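About Us | Zevix Home Textile Care

Zevix cleans, repairs and finishes household textiles: quilts, blankets, bed covers, curtains, lace and small knitted goods. The workshop takes items from private homes and from guesthouses on contract.
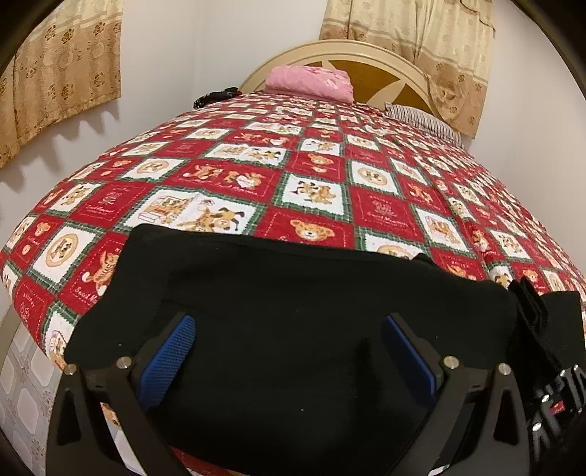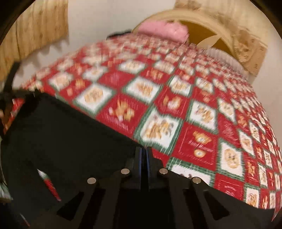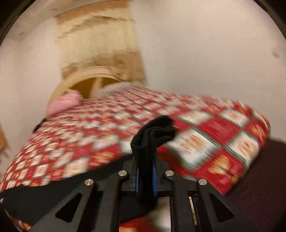 Page last changed: June 2021

What we handle

Most of the intake is bedding in daily use. Patchwork bed covers, printed or pieced, make up the largest group. A cover in red, white and green with teddy bears, like the one on the bed in the first two photos, is a typical winter item. Red next to white is the combination we test most strictly. Each red area is checked for dye transfer with a damp white cloth before the item is assigned to a wash group. Items that mark the cloth are washed alone in cold water.

Plush covers and flat cotton quilts follow separate routes. Plush is tumbled on low heat and brushed in one direction after drying. Cotton quilts are dried flat on racks. Steam is not used on plush.

Lace, frilled trim and scalloped curtain hems go to the hand bench. Trim is pinned to shape and left until dry.

Small items

Socks and other small pieces are often left on or inside bedding when it is collected. Every cover is opened out and checked on both sides before weighing. Dark socks are removed at this stage. Anything found is bagged, tagged with the order number and returned with the order. It is not washed unless the customer asks.

Capacity and equipment

The workshop has a floor area of 200 square meters. It processes 3,000 pieces per year. Two washers are reserved for large covers, and one smaller machine is used for test loads. Drying racks are on the upper level. Finished covers are folded in thirds lengthwise, rolled loosely and packed in cotton bags. We do not use vacuum bags for filled quilts.

Standard wash temperature for colorfast cotton is 60 °C. Lower settings apply where the care label requires them. Where the label is missing, the item is treated as delicate.

Repairs

Open seams, loose binding and detached trim are repaired before washing. Worn blocks in pieced quilts can be replaced if the customer supplies fabric or accepts the nearest match from stock. Printed covers cannot be repaired by block and are patched from the back.

Staff

Oana Neagu: intake and customer records
Virgil Marinescu: washing and machine maintenance
Banafsheh Rahimi: repairs, lace and trim
Lakmal Fakir: collection and delivery

The business was started by Roxana Stoica, who remains the manager. It has 23 contract customers at present. New contracts are reviewed each February.

Orders

Private orders are accepted by phone or at the counter. Please state the size of the cover, the filling if known, and any earlier washing problems. Stains should be left untreated. Estimates for repair work are given after inspection and are not binding until confirmed in writing.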